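Ticket 2560: Desktop tower won't POST after move to Meltham
Status: Open, waiting on parts
Raised by: Morena Pagano
Assigned to: Ettore Ferri
Category: Hardware / desktop

Morena Pagano, 09:10
The tower from the accounts desk came over from Liltberg in October and has been fine until this morning. Now the fans spin up for a couple of seconds, it goes quiet, then it tries again. Nothing on the monitor. I've tried another power lead and a different wall socket. Please can someone take a look, as the quarterly files are on the local drive.

Ettore Ferri, 11:35
Collected and on the bench with the side panel off. Photos attached.
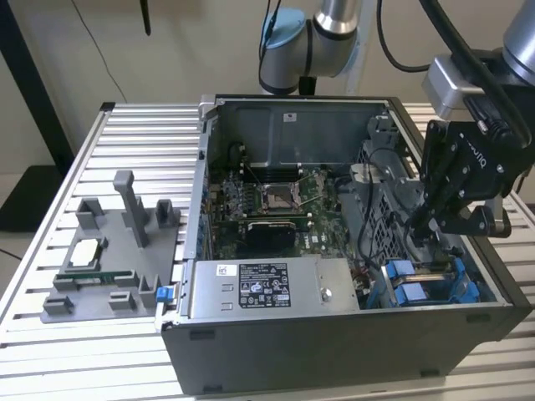
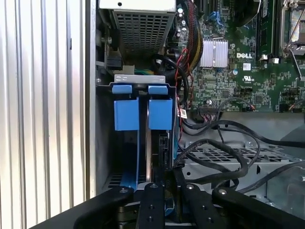
Attachments (2): tower opened up for inspection. CPU socket with its lever raised in the first, DELL marking on the green board in the second.

Checked so far:
Monitor and video cable work on another machine.
Power supply tested off the board, all rails within limits.
CMOS battery replaced, settings cleared. No change.
One memory module at a time, each slot in turn. No change.
Graphics card out, onboard video only. No change.

Ratree Thongsuk, 12:20
Did you look at the socket itself? We had two from the same batch do this and both had a contact pushed over. Use the magnifier with the lamp, you won't see it with the ceiling lights on.

Ettore Ferri, 14:05
Looked under the magnifier. One contact near the corner is leaning against the one next to it. There is also old thermal paste along one edge of the processor. Cleaned that off with alcohol. I haven't touched the contact.

Ratree Thongsuk, 14:15
Leave it. Is there a spare board in the store?

Ettore Ferri, 14:40
Not the right one. Shelf 110 has a board with the older socket and that's all. I've asked Mortimer Doucet to order through Soliman, quoted at 222 including delivery.

Mortimer Doucet, 15:10
Ordered. They say roughly four working days. Please put the old board in an antistatic bag when it comes out, they want it back.

Morena Pagano, 15:25
Can I have the files before then?

Ettore Ferri, 16:50
Yes. Drive reads normally in the USB dock and I've copied your Documents and Desktop folders to the Drumus share, under your name. Check the October folder opens and let me know. The drive goes back in the tower once the new board is fitted.

Morena Pagano, 17:05
October opens fine, thank you. Leave the ticket open until the machine is back on my desk.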